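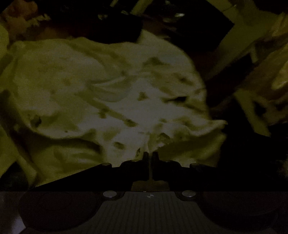 Figure 3. Crumpled white fabric.

4.2 What people show, and what they hide

I went into this part of the study expecting rich people to talk about money the way they post about it, and boy, was I wrong. We interviewed 19 heirs to family firms (mostly shipping, cement and hotels) and asked each of them to walk us through the last big thing they bought. Cars came up a lot, and so did watches, but the stuff that got people really talking was cloth! A crumpled piece of white fabric like the one in Figure 3 tells a stranger nothing about its price, and that was exactly the appeal for the group I call the quiet spenders. One of them, whose family owns a stake in Dallusmont, told me she had paid 660 euros for a plain bedsheet and would rather die than say so online.

Antigoni Nikolaidis and I coded the interviews separately and then argued over them for most of July. We agreed on 12 quiet spenders pretty fast. The loud ones were harder, and we ended up with 6 of those, plus one man who posted every receipt he got but kept his account locked to family. I wanted him in the loud group, Antigoni wanted him out, and we left him unclassified (he shows up as a dash in Table 2).

What surprised me most was how much the taxes mattered. The loud spenders loved to complain about them, and I think the complaint did the bragging for them: you can't moan about a huge tax bill without letting everyone know how big the purchase was. Zacharopoulos makes a similar point in his work on the Kilero families, though he puts it down to age and I'm not so sure. Our oldest loud spender had grandkids in college.

Parents came up too, usually with an eye roll. Several of the heirs had been told to take a post down, and most did it within the hour. I come back to those phone calls in Section 4.3, where Ubaldo Negri's notes from the Colombo interviews help a lot.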